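Replacement Parts Should Be Sold by Dimension

Most small household goods are sold by name and picture. A broom head is listed as a broom head, a lid as a lid. The buyer who already owns the other half of the object, and needs the missing half to fit, gets almost nothing to work with. I think retailers should be expected to publish the mating dimensions of any part that connects to another part, and that a listing without them should be treated as incomplete.

The current situation

In February I went through 100 listings for handles, lids, hose ends and brush heads on the Colldale marketplace. Almost 6 in every 100 gave a thread pitch or an inside diameter. The rest gave overall length, package weight and a color name. Overall length is useful for deciding whether the item fits in a closet. It says nothing about whether the handle will seat in the socket.

The usual answer is a compatibility list. Stemis prints one on the back of its mop refills, and it is accurate as far as it goes. A compatibility list has two faults. It ages, as models are renamed and the list is not reissued. It also covers only the maker's own line, so a Drelby pole that would fit perfectly well is left out.

What a listing should contain

For a threaded joint: outside diameter, pitch, and length of thread.
For a push fit: inside diameter at the mouth and at the base, plus depth.
For anything that hangs: the length and width of the hole.

The last item is routinely ignored. People buy hooks and rails first and tools second, and a hook that is too thick for the slot is a wasted purchase.
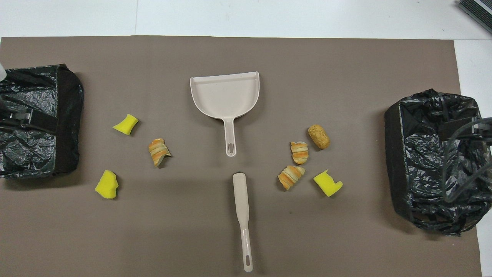

The cost objection

Makers say that publishing dimensions commits them to holding those dimensions. It does, within a tolerance, and the tolerance can be printed too. The tooling drawing already carries both numbers. Copying five fields from a drawing to a web page is a clerical job.

A second objection is that buyers do not own calipers. Many do not, but a tape measure will separate two common pole sizes, and a shop assistant with a gauge can do the rest. Dankwa hardware stores keep a thread gauge on a chain at the counter - it gets used.

Where a rule would help

A voluntary scheme would probably be enough for the larger makers. Smaller importers change suppliers often, and their joints change with them. For those a marketplace rule is the practical tool: leave the fields blank and the listing does not go live. Colldale already does this for voltage on lamps, and sellers comply.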